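Home | Archive | Threads | Subscribe

Omenport Home List – Re: the long table

> Is the gray table any good for folding on, or is
> the top too busy to look at? We have 6 people
> and a lot of towels.

Oh, I do love ours, streaky grain and all! I wipe it down on Saturdays and then sit at the short end for a while, looking across at the shelves – the red backing still cheers me up.
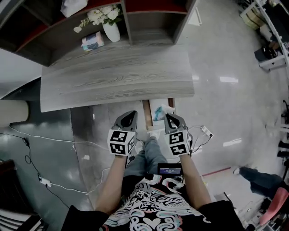

1. Start with the towels, while you have the whole top free.
2. Keep a basket by the legs for cloths, or they end up on the floor like my white and teal one.

Warmly, and do write again in July

Comments (2)
Red backs on dark gray, lovely!
Does the grain hide crumbs?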